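4. The Castura kit in home use

4.1 What is being sold

Castura is offered as a complete package for recording household handling work: hand-held grippers with cameras, software for cutting recordings into separate clips, and a paid checking service run under the name Fliltodar. The seller's brochure, in the version we downloaded on 3 July 2021, promises "training-ready clips from any home, with no expert on site." Our review takes that sentence at its word. We asked whether a person with no background in robotics could handle clothes and bedding with the grippers, and whether the clips that came back would be of any use to a group trying to teach a robot the same job.

We are doubtful on the second point. The first went better than we expected. Clothing is a hard test for two-finger tools, and the brochure leans on boxes and cups, which keep their shape when held. A fleece garment does not. Where it is gripped decides how the rest of it hangs, and a fold that hides an edge at the start may hide it for the whole clip. 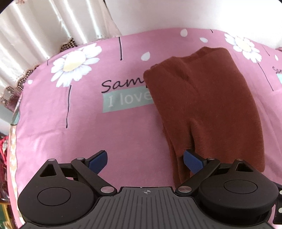 The brochure has little to say about starting positions. It tells the user to "place the item naturally," and leaves it there. Our two coders, Ye-seo Nam and Ingegerd Sjögren, took this to mean different things when they drew up the instructions for the home sessions, and we suspect paying customers will too. One version asked for the garment to be folded first, the other for it to be dropped. We kept both, which makes our set more varied and also harder to compare with the figures the seller gives for its own.

4.2 Clips accepted and clips we would use

We sent in 400 clips. Fliltodar returned 46 as failed and passed the rest. Nam and Sjögren then went through the passed clips without seeing the service's notes and marked a further 118 as unfit for training. Their main complaint was blur during the lift — the moment a learner most needs to see clearly. The second was that the label named the item and the action but gave no hint of which part of the item was held.

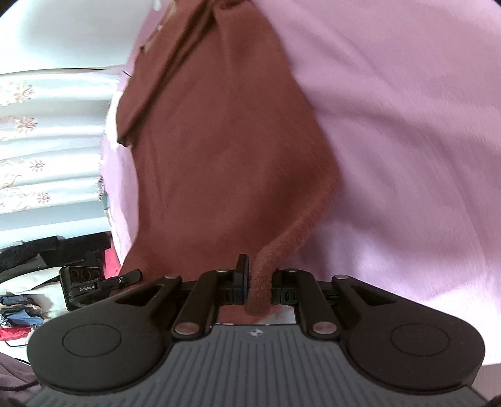
A label such as "pick up cloth" fits a sleeve, a hem or a bunched middle equally well. For a rigid object this loss may be small. For a garment that has to be folded afterward, the choice of grip is most of the task, and a clip that leaves it out has thrown away the useful part. We raised this with the seller in February and were told that grip labels could be added at extra cost. No price was given in the reply.

It could be argued that a large enough model will work out the grip from the video alone. Perhaps it will. The seller offers no test of that claim, and the only comparison in its materials is with Muvitora, an older kit that was never meant for soft goods. Beating it tells a buyer very little.

4.3 Holding and lifting

The fingers themselves gave us less to complain about. Both coders judged the grip to be firm in most of the clips they kept, and neither found that thick fabric was a special problem. What they could not judge was force. The kit saves no reading of how hard the fingers press, so a light hold and a crushing one are stored as the same event. Figure 2 shows a cloth held between the finger pads, with part of it doubled over along one edge. 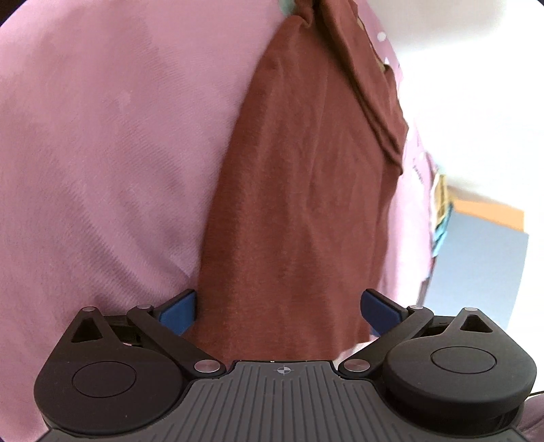 Figure 2. Maroon cloth gripped over pink fabric, from the home sessions. Photo: the authors.

A doubled edge of this kind matters for anyone hoping to train a folding routine. The coders disagreed more often over how many layers were held than over any other question, and the checking service does not ask it at all. We would want a layer count, even a rough one, before paying for more clips of clothing.

The Do plan, which is the seller's cheapest, leaves out human checking and relies on software to pass or fail each clip. We did not test it. Given what got past the paid checkers, we see no reason to recommend it for soft goods — and we would ask to see its error figures for clothing alone before using it for anything else.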